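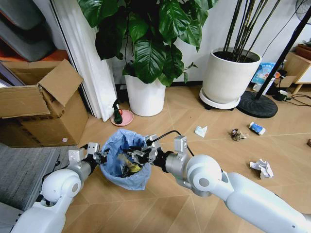
Two-arm trash task, light blue bag open on the floor, litter still to the right of it.

dernen-tidy – data card

Version of February 1, 2025. Replaces the January upload. If you pulled that one, delete it, the timestamps on the right arm were off and we never found a clean way to patch them.

What it is
Teleoperated episodes of a two-arm robot handling household rubbish at floor level. Head view, plus both wrist views, plus joint states and gripper commands. Collected at the Hurnbridge flat for the Kamolrat policy work, then cleaned up and packed by Hivside. Meant for imitation learning. Probably fine for other stuff, we haven't tried.

Size
800 episodes total
600 train
186 validation
rest held back, ask if you need them (you probably dont)

Tasks
pick_to_bag – loose item on the floor into an open bag
pick_to_bin – same but into a lined bin
bag_hold – one gripper keeps the rim open, other one does the work
Task name is in the episode header, along with a one-line instruction. Instructions were typed by whoever was driving so spelling varies. Colour words especially. Don't treat them as ground truth.

Layout
One folder per episode. Inside: head, wrist_left, wrist_right, state, action, meta. State and action are on the same clock. Video is not, quite – use the index file, not frame number times rate. Yes we know.

Labels
Each episode gets success, partial or fail. Success means every listed target item ended up inside the bag or bin and both grippers let go. Partial means at least one did. Fail is everything else, including the operator giving up. Fails are kept in on purpose, filter them yourself if you're doing plain cloning. Labels done by the operator straight after, then a second person checked 400 of them. Disagreements were mostly about items half hanging over the rim. We called those partial.

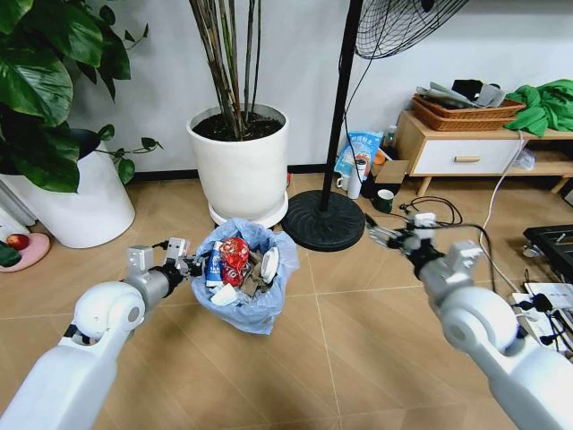
Target items are light and mostly crushable: wrappers, cartons, paper. Nothing glass, nothing sharp, no liquids. The item list in meta covers targets only, and that catches people out. A red apple on a pink plate on the floor, say, or the cup and mugs by the cabinet, are not targets unless the meta file says so, and a policy that goes for them should be scored as wrong. Same for anything already in the bin when the episode starts. We did not list those at all.

Known problems
- Thin plastic. The liner is see-through-ish and moves whenever a gripper comes near it. Depth is bad on it, we dropped depth altogether.
- Motion blur in the head view when something goes into the bag quickly. Wrist views are sometimes better, sometimes just a close-up of plastic.
- Arms hide the target a lot. If your model only takes the head view expect trouble.
- Background is one flat. Same plants, same fan, same furniture over and over. Will not generalise without more rooms.
- Cables on the floor in plenty of episodes. Not labelled.
- A few episodes have a pause at the start where the operator was getting set. Trim if it bothers you, the trim script cuts anything before first arm movement.

Not for
Judging recycling categories. There is no material label. Also not for safety claims of any kind around people or pets, there are none in the episodes.

Splits
Split by session, not by episode, so the same layout of rubbish doesn't turn up in both train and validation. Please keep it that way if you resplit. We got silly good numbers the first time round and that was why.

Licence
Research use. Credit Hivside and the Dernen project. No re-upload of the raw video, link to us instead.

To do
second room
proper calibration file for the left wrist (current one is usable but teh offset drifts)
tidy up the instruction text
merge the two loader scripts into one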